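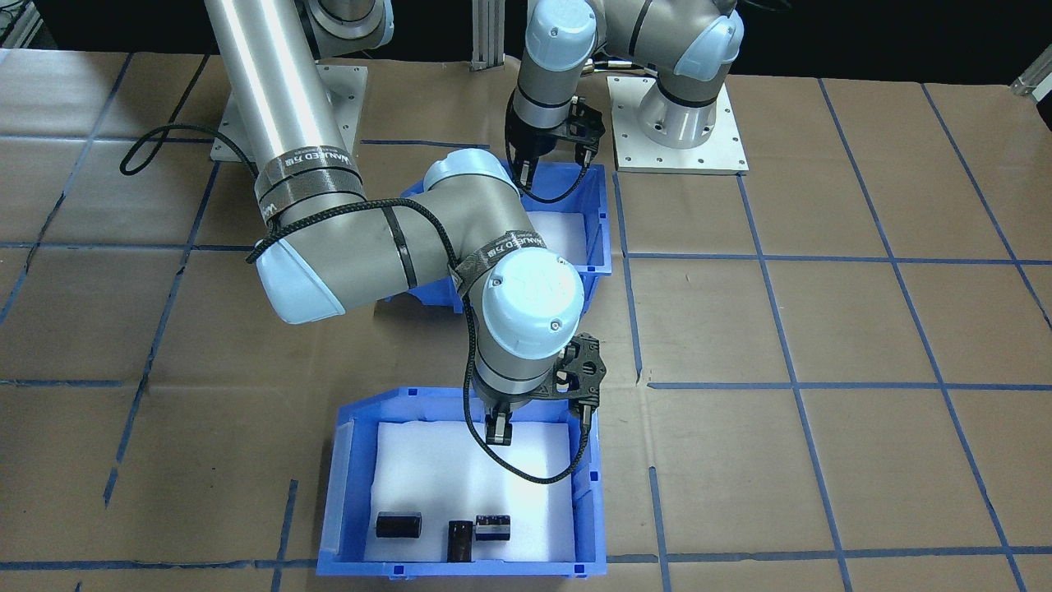

Leonie Stöcker threw her sleep tracker in a kitchen drawer in April, and she says she has slept no better and no worse since. What she lost was the score. Every morning for two years her wrist had handed her a mark out of a hundred before she had worked out how she felt, and every morning she had believed the wrist.

I have been asking people about their sleep scores for a while now, mostly because I wanted to know what they do with them. The answer is very little. They look, they wince or they feel smug, and then they get up and go to work as they would have done anyway. A few go to bed earlier for a night or two. One man in Broltstead told me he had stopped drinking on weekdays, which sounded like a result until he added that his doctor had told him to do that as well.

The trade has grown up fast. In the shops along the high street in Broltstead you can buy a ring, a band, a mat that slides under the mattress and a bedside lamp that claims to listen to your breathing. The Eltura ring costs £146 and then asks you for a subscription, so that after paying to be measured you pay again to be told the measurements. The Vogler mat is cheaper at £87 and has no subscription, though the app nags you to buy a pillow.

I wore the ring and slept on the mat for the same fortnight. I wanted to see whether they agreed. On the first Monday the ring told me I had enjoyed a fine night with plenty of deep sleep. The mat said I had been restless and should consider winding down earlier. I had been awake for a good part of that night listening to a neighbour's burglar alarm, so I was inclined to side with the mat, until it reported the next evening that I had slept soundly through an hour I spent sitting up in bed with a crossword.

This is the difficulty with the whole business. A thing strapped to your finger can notice that you are lying still, and it can count your pulse. From those it makes a guess about what your brain is up to. The guess may be a decent one on average, over many people and many nights. On a particular Tuesday, for a particular person lying very still and worrying about the boiler, it can be plain wrong, and the app has no tone of voice for that. It says "deep sleep, 4 per cent" in the same cheerful type it would use for the time.

I put this to the Eltura helpline. A pleasant young man told me that the figures were meant to be read as trends and that I shouldn't take any one night too seriously. I asked why, in that case, the app woke me with one night's figure in large numbers. He said he would pass that on.

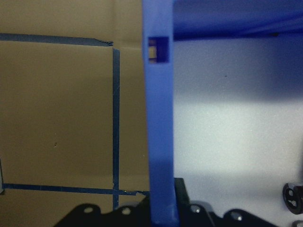
The same gap between the small print and the big print runs through everything I was sent. The Vogler leaflet states on its last page that the mat is not a medical device. Its first page has a woman in white pyjamas under the words "Know what your body needs". Both pages can be defended, I suppose, but only one of them is doing the selling.

There is a fair case on the other side and I don't want to wave it away. Some people have snored for years without knowing it, and have gone to a doctor after an app showed them a graph that looked like a saw. If a gadget gets somebody with a real problem into a surgery, good. I would only point out that a partner with a sharp elbow has been doing the same job for centuries, and that the surgery will then want to run its own tests, having no use for the graph.

What bothers me more is the effect on people who had nothing much wrong with them. Stöcker was one. She works early shifts at a bakery near Ultlow and had always slept badly before a four o'clock start, as bakers do. Once she had the tracker she began to sleep badly on her days off too. She would lie there aware that she was being marked. If she woke at two she would think about what it was doing to the score, and that thought alone could keep her up until three.

"I was revising for it," she told me. "I was lying in bed trying to look asleep to a watch."

She tried the advice the app gave her, which was to keep her bedroom cool, put her phone in another room and avoid screens for an hour before bed. She pointed out that the phone had to be near the bed for the tracker to work. I checked, and for the model she had, that was true.

My own fortnight ended without much drama. The average scores from the ring and the mat were far enough apart that I could have been two different men, one in good shape and the other in need of a new pillow. I felt the same throughout: tired after late nights, all right after early ones. The ring has gone back in its box. The mat I left where it was for another week out of laziness, and it went on sending me messages about a consistent bedtime, including on the night I was away at my sister's and the only thing lying on it was the cat. She scored higher than I did.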